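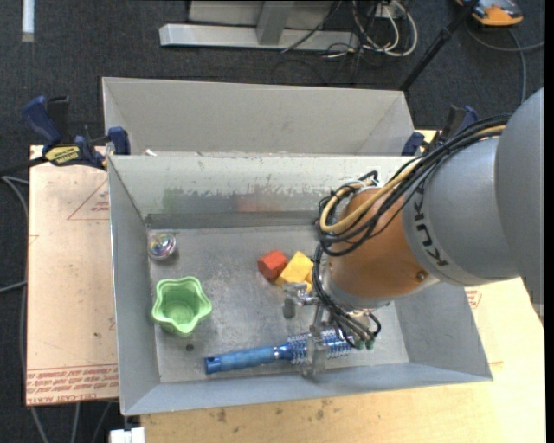
Chapter 5
Where the Examples Come From

I want to start this chapter with a confession. When I first got into robot learning I skipped every page that had the word "data" in the heading. I wanted to get to the networks, the training tricks, the fun plots with the lines going down. So if you're tempted to flip ahead to Chapter 6, I understand completely, and I'm asking you to stay put for a bit. Most of the bad weeks I've had in a lab came from something I'd have known if I'd read this part of somebody's book.

Chapter 4 left us with a system that takes in a view of a bin and gives back a guess: put the fingers here, at this angle, and close. We treated the training examples as if they'd arrived in the mail. A view, a grasp, a label saying yes or no, thousands of them in a tidy folder. Now we have to go and make that folder ourselves.

The basic loop is so simple it's almost embarrassing. Put some things in a bin. Let the arm try to pick one up. Write down what it saw, what it did and whether it came away holding anything. Put the thing back (or drop it in a second bin and work from that one for a while). Go again. That's the whole recipe, and you could explain it to your grandmother over lunch! The trouble is all in the small print, and the small print is what we'll be reading together.

Take the question of what goes in the bin. My first instinct, years ago, was to buy a big box of identical wooden cubes, because cubes are easy to model and easy to stack and I could order them by the hundred. My lab partner back then was Ankit Gautam, and he let me run the thing for most of a week before he asked what I thought the system was learning. Cubes, I said. Right, he said, and went back to his sandwich. The next morning he brought in a bag of stuff from a discount store and dumped it in.

Look at the bin that opens this chapter and you'll get the idea. The blue hairbrush is a wonderful object for this work, and I mean that. One end is a smooth cylinder and the other is covered in short spiky bristles, so a grasp that makes sense on the handle may be a poor choice on the head. The green star-shaped cup has an opening and a wavy rim, which gives the fingers a choice between going around the outside and pinching the wall. Then there's the small clear round thing in the back corner, with its pink and blue and green shine. Clear and shiny objects are a headache for a lot of depth cameras, and corners are a headache for grippers, so that one gets you twice. The red and yellow blocks are the nearest thing in there to my old cubes, and they're leaning on each other, which already makes them more interesting than a neat row would be.

You'll hear people call a collection like this "diverse" and leave it there. I'd like you to be pickier. Diverse in what way? Shape, surface, weight, stiffness and size can all vary separately, and a bag of colorful toys can look wildly different to you and me while being nearly the same to a pair of metal fingers. We'll build a simple table for this in Section 5.2, and I'd suggest filling it in before you go shopping – it saves money.

Next comes the label. "Did it work?" sounds like a yes or no question until you sit down to write the code. Say the arm lifts the brush an inch and it slides out. Is that a yes? What if it picks up two blocks when it was going for one? At Dallbridge, where I spent a couple of years, we had a set of 3,960 attempts that two of us had labeled on different days with slightly different ideas of what a success was. Neither of us had written our idea down. We found out in September, a long time after the model had been trained on the lot, and we relabeled the whole set by hand over 12 very dull afternoons. I still have the mug they gave me for it.

Then there's the matter of who picks the attempts. If the arm chooses at random, it'll miss a lot, and you'll own a huge pile of failures and a thin little stack of successes. If a person guides every move, you'll get plenty of successes and hardly any of the useful mistakes, plus a very tired person. Essam Younis ran the Trikel bins with a mix of the two, and he changed the mix as the weeks went on. His notes are the basis for Section 5.4, and I've kept his wording where I could – he's funnier than I am.

The last piece is the boring physical stuff, and I've put it last only because it makes more sense once you've seen the rest. Bins slide. Cables rub. Clamps work loose. If the bin shifts by the width of a finger halfway through a run, the examples from before and after the shift don't quite belong to the same world, and your files won't say a word about it. Clamp things down and check the clamps. Keep a notebook by the cell, a paper one, and write in it when anything gets bumped.

Before you start Section 5.1, do one thing for me. Go to your kitchen, fill a mixing bowl with 5 objects you'd expect a two-fingered gripper to find easy, and try to pick up each one using only your thumb and one finger, coming straight down from above. Write down which ones surprised you, and bring the list along. We'll use it on the next page.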